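Jarkmont Brings Two-Armed Table Helpers to Its Residential Dining Rooms, and Staff Get Their Afternoons Back

JARKMONT, October 6, 2019 – Anyone who has ever worked a dinner shift knows that a good part of the job happens when the guests are nowhere near the table. There are cups to put out, bowls to collect, forks and spoons to line up, and then it all has to be done over again for the next sitting. Starting this fall, the family of small residential homes run by Kļaviņa Home Services will be sharing that part of the day with a two-armed robot called Ikach, developed together with the engineering team at Dretitz, and we could not be happier to tell you about it.

The program began quietly in June with a single home and a handful of very patient dining assistants. Over the summer the robot worked through 2,159 practice table settings and clearings, with staff choosing the dishes, deciding where each one should go and telling the engineers (sometimes quite firmly!) when a bowl had ended up where no guest would want it. Their notes shaped almost everything about the way Ikach works today, from how slowly it reaches toward a cup to the order in which it picks up cutlery.

For the people on our teams, the biggest change is in how the shift is divided. Until now a dining assistant in one of our homes spent 80 minutes of each shift setting and clearing. Under the new schedule most of that time goes to sitting with residents, helping at mealtimes and, on the quieter days, playing cards or taking a walk outside. No positions are being cut, and hours and pay stay just as they are. All 158 employees in the dining program will receive paid training, and those who would like to learn more can apply to become shift leads for the robot, a new role with its own pay step.

"I was one of the doubters, and I told them so at the first meeting," said Jhonatan Quintero, dining program manager at Kļaviņa Home Services. "I worried we would all end up standing around watching a machine move a spoon. What I have now is a team that goes home a little less tired and knows the residents a good deal better than before, and I will take that trade any day of the week."

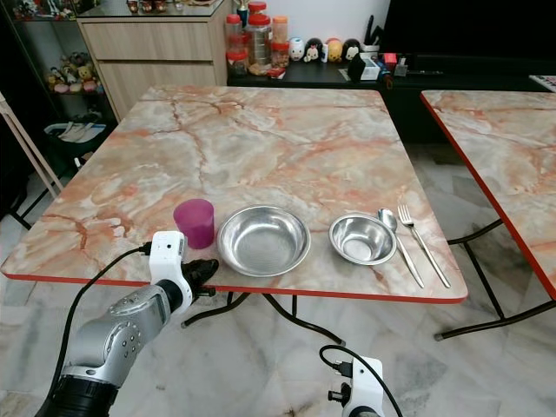 Ikach reaches toward a table with a cup, two steel bowls, a spoon and a fork.

Staff remain in charge of each meal from start to finish. Food is still cooked, plated and served by people, and any member of the team may pause the robot at any time without asking a supervisor first.

The next homes will join the program over the winter, with training sessions scheduled ahead of each start. Families who would like to see Ikach at work are warmly invited to speak with the manager of their home, who will gladly arrange a visit and put the coffee on.

About Kļaviņa Home Services
Kļaviņa Home Services operates small residential homes for older adults in and near Jarkmont.

About Dretitz
Dretitz designs robots for everyday work in homes and care settings and has 100 employees.

Media contact: Press Office, Kļaviņa Home Services, Jarkmont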